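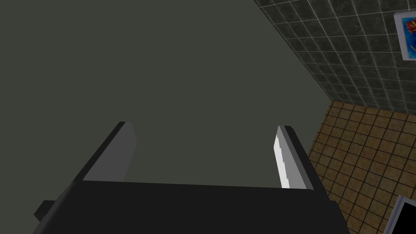 Rendered view facing a plain wall surface.

Renewing Grout in Tiled Service Rooms
Girkasgate Building Services, Maintenance Guidance
Updated 6/9/26

This guidance applies to interior wall tiling in kitchens, laundries and utility rooms managed by Girkasgate. It covers the removal and replacement of cement-based grout where the tiles themselves are sound. It does not cover epoxy grout, floor wastes, or any room in which the waterproof membrane is suspected to have failed. Those matters are to be referred to the Whitlock office before work begins.

Before you start
Confirm the age of the building. Where the tiling may have been laid over asbestos-containing sheet, no grout is to be raked out until the asbestos register has been checked and the Whitlock office has given clearance in writing.

Tap each tile lightly with the handle of a screwdriver. A hollow sound suggests that the adhesive has let go, and the tile should be marked with masking tape for refixing. Do not regrout around a loose tile.

You will require a grout rake or oscillating tool, a vacuum with a fine dust filter, a rubber float, two buckets, a dense sponge, and safety glasses and a P2 respirator for each person in the room. Staff at the Ikitham depot can issue these on presentation of a work order.

Removing the old grout
Begin at the top course and work down. Rake each joint to a depth of 6 mm, or to the full depth of the tile where the tile is thinner. Hold the blade parallel to the joint and allow the tool to cut at its own rate. Internal corners and the joint between wall and benchtop should be cut out with a knife, as these ought to contain flexible sealant. If grout is found there, remove it as well.

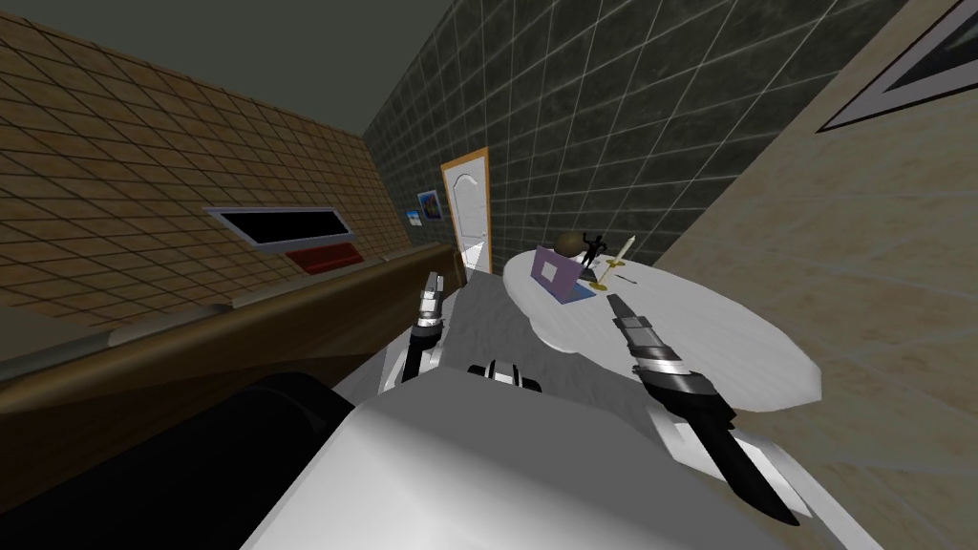
Grout should be mixed and applied in sections small enough to be washed down before the surface hardens. The size of a section depends on temperature, airflow and the porosity of the tile. In a long, narrow room with tiled walls, such as the one illustrated, complete one long wall before turning to the one opposite, and start at the end furthest from the exit. Mark the end of each section with tape on a vertical joint.

Mixing and applying
Measure the clean water first and add the powder to it, following the ratio on the bag. For small repairs, a batch made with 200 mL of water is usually sufficient. Mix to a smooth paste, leave it to stand for the period stated by the manufacturer, and stir again without adding further water.

Press the grout into the joints with the float held at a low angle, then draw the float diagonally across the tiles to take off the excess. Check for pinholes as you go.

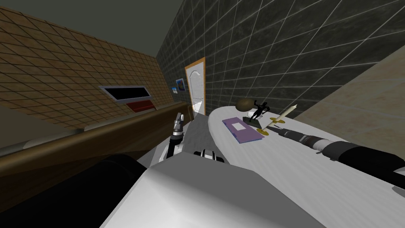 Once the joints have firmed, wipe the tiles with a damp sponge, rinsing it often in the second bucket. Two passes are normally adequate. Any haze remaining after the surface has dried may be buffed off with a soft cloth.

Keep the room out of service for 36 hours. Doors may be left open for ventilation, but heaters and fans must not be directed at the wall. Flexible sealant may be applied to corners and benchtop joints once this period has passed and the joints are clean and dry.

Records
Enter the grout colour, the batch number and the walls treated in the Bamomine maintenance log. Rooms regrouted since January should be entered retrospectively where this has not been done. Questions about this guidance may be directed to Toivo Hyvönen, Building Services, at the Whitlock office.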